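Planning your first two-arm bench: FAQ

Do I need two arms right away?
If you can stretch to 2, do it! Handing things across is where the fun starts.
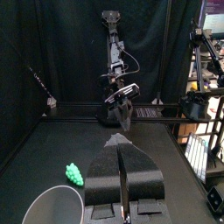 Zuketti wrote in to say one arm kept them busy all winter, so don't feel rushed.

What else belongs in the budget?
Curtains, rails, cables, spare fingertips. Our extras at Proncombe came to $677.

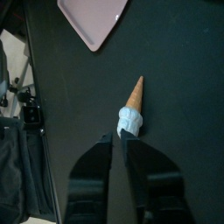 Gravell asks whether toy food is good enough to start with. Yes, and it's cheap!

How big a table?
Measure with both arms stretched out.

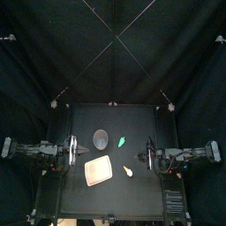
Then add room for cables, and allow 3 or 4 weeks for delivery.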